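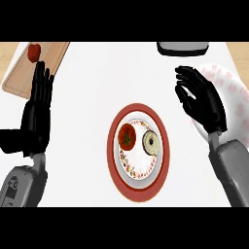 Boris Bednárik wrote on 16 Jun 2024 that three coats of Utia are enough for a cutting board if each one is left overnight, and that the tacky surface I reported in March must come from a bad can. I don't think the can is at fault. The relevant part of his message, with my replies below it:

> The can says to flood the surface, wait and wipe. I do this three times and the board is in use by the weekend. If yours stays sticky, the oil is old. Ask Hollis for a refund and try Boritz, it has more thinner in it and goes in deeper. End grain takes the same number of coats as face grain, it just drinks the first one faster.

On the age of the oil: both cans came from the same Hollis order. The second was opened in May and behaves the same way. A test smear on glass skinned over normally, so the oil does cure when the film is thin.

On overnight coats: dry to the touch and cured are different states. I weighed one maple board through the whole process. It took up oil quickly on the first coat, less on the second, and almost none on the third, where most of what I put on stayed on the surface until I wiped it off. The weight then kept changing for 17 days. A drying oil takes up oxygen as it cures, and the thinner leaves over the same period, so the curve is a sum of two effects and I would not read much into its shape. The point at which it goes flat is still useful. I now wait for that before the board touches food or water.

On end grain: I disagree with "the same number of coats." My end grain block took 307 grams before it stopped soaking in, over five coats. The face grain board, with the same top area and the same thickness, stopped after two. I have not tested anything softer than maple.

On Boritz: it does go in deeper, but more thinner means less solid oil left behind per coat. From a 575 ml can I got fewer finished boards than from the same volume of Utia. It may still be the better first coat, with Utia over it. I have one board done that way and it is too early to say.

What fixed the tacky surface for me was wiping sooner. I had been leaving the flood coat on for an hour. At 20 minutes, with a dry cotton cloth and then a second clean one, there was no residue the next day. Sanding finer also slows the uptake - I stop at 220 now, and the sample I took to 1,000 hardly absorbed anything.

Lay the used cloths flat outdoors to dry. Do not ball them up in a bin, as they can heat up enough to catch fire.

Boris, how long do you leave the oil on before wiping, and how warm is your shop?

Helju Luik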